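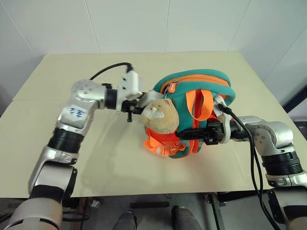 The ferry to Drarkthorpe ran 40 minutes behind the tide table, and Linnea Granström recorded the difference in pencil. She had been hired to revise the harbour chapter of a walking guide. The previous edition gave the quay a length of 242 metres and the lighthouse a height of nothing at all, the figure having been dropped by the printer.

Tyra Isaksson met her at the slip with a measuring wheel.

"Start at the ice house," Tyra said. "The old survey started at the bollard, and the bollard was moved in January."

They walked the wheel along the granite. Two boats were landing crab. The smokehouse at Culdale, across the water, was shut, and its chimney had lost the top courses of brick. Linnea wrote this down under Access and Facilities, then crossed it out and put it under History.

At the far end stood the memorial to the crew of the Flostetti, a plain slab with 4 names. The guide listed three. Linnea read them against the page twice.

"Hellström," said Tyra. "He joined at the last port. The parish register was closed by then."

"Who corrected the stone?"

"My grandmother. She paid by the letter."

The wheel was reset and the return leg agreed with the first to within a hand's width. Linnea entered the new length, the fourth name and the date, 23rd June. There was a column for the surveyor's remarks – it allowed one line – and she left it until the ferry had cleared the breakwater. Then she wrote: stone correct, guide in error, see register.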